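One-to-ones with a team of 19 – worth it?
Management and Leadership board, May 2019

undcombe_lead
I took over a team of 19 at De Smet. My manager wants a one-to-one with each of them every week. Even at 40 minutes each that eats most of my diary. Does anyone do this?

Ullico
Weekly is too much. I do monthly and it works fine.

This is the corner I'm setting up for them, small blue cabinet and all.
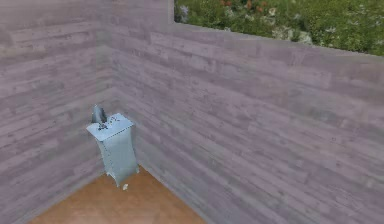
Re: One-to-ones with a team of 19

jelurley9
Disagree with Ullico. Monthly means problems sit for weeks. Keep it weekly and cut it to 15 minutes.

Ullico
Fifteen minutes is a status update. You may as well email.

undcombe_lead
Could I hand some of them to my two seniors?

jelurley9
Yes, but tell the team first – mine found out from the calendar and weren't pleased.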